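In defence of the big brown mat

I have owned a white table for three years, and for most of that time I was a bit afraid of it. Turmeric was the first thing to get it. Then beet juice, then a ring from a hot pot that I blamed on my brother-in-law (it was me, sorry). White tables look wonderful in the store, all clean and grown-up, and then you bring one home and spend every meal hovering with a cloth.

My neighbour Sharada Iyer has no patience for this. She came over in May with a rolled-up mat under one arm, flopped it down over most of the table and said there, now cook. It was dark brown and, to be blunt, I thought it was ugly. It looked like something you'd put under a muddy pair of boots! But I was too polite to roll it up while she was still drinking my tea, and by the time she left I'd chopped a whole cabbage on it and hadn't worried once.

So I've become a mat person, and I want to argue for it properly, because the opposite opinion seems to be everywhere. Every kitchen magazine I pick up wants bare surfaces. Clear the counter, hide the board, put the cups behind a door, own one perfect bowl. I tried living like that for most of a winter. I spent more time getting things out and putting them back than I did eating, and I made toast for supper a lot more often than I'd like my mother to know.

What I want is a work area with edges. A mat gives you that for next to nothing. Everything on the brown is in play, everything on the white can stay clean, and when you're done you shake the crumbs into the sink and wipe one thing down. It's a good colour for it, too. I've come right around on the brown. Tea doesn't show, soy sauce doesn't show, and anything pale you've dropped shows up beautifully.
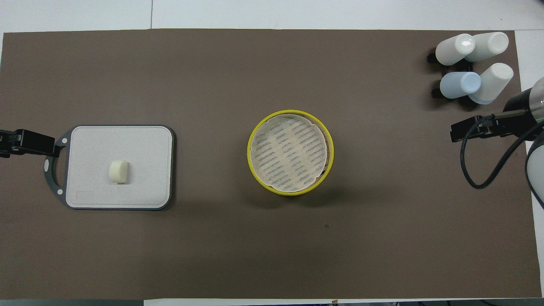

Photo: Chandrasekhar Kaimal

Board to the left, steamer in the middle, cups up in the far corner on their black stand. I'd defend that layout to anyone. I'm right-handed, so I cut on the left and slide things across, and the steamer is right where they land. If you're left-handed, flip it and write me an angry letter.

The cups get the most pushback. Muthu Namboodiri, who has eaten at my place more than anyone and so feels entitled to an opinion, can't stand cups stored on their sides. He says they'll roll. Mine haven't yet. I like that I can see into them and grab one without unstacking the lot, and I like that they don't match, a pale blue one in with the white. Upside-down on a towel is how I was raised, and I remember the towel always smelling a little funny.

Then there's the steamer, the bright yellow one, which I will go to the wall for. People keep their steamers on top of the fridge, under a layer of dust, and then tell me they never get around to steaming anything. Well, no! Put it in the middle of the table with the liner already in it and you'll use it on a weeknight. I like a liner with holes all over, and I don't fuss if it curls up a bit where it meets the rim. Pavithra Alva trims hers to fit with nail scissors. I admire that and I'm never going to do it.

As for the cutting board, get one with a proper handle and a hole you can get your fingers through. Mine's grey and speckled with a darker rim, and it hides knife marks far better than the white one I had before, which looked like a skating rink by the end.

I know the mat isn't for everybody. If you've got kids doing homework at the same table you'll be rolling it up every afternoon, and a big one is a nuisance to store. Yamuna Varghese keeps hers behind the couch. Mine just stays out, and when people come for dinner I put the plates down right on top of it.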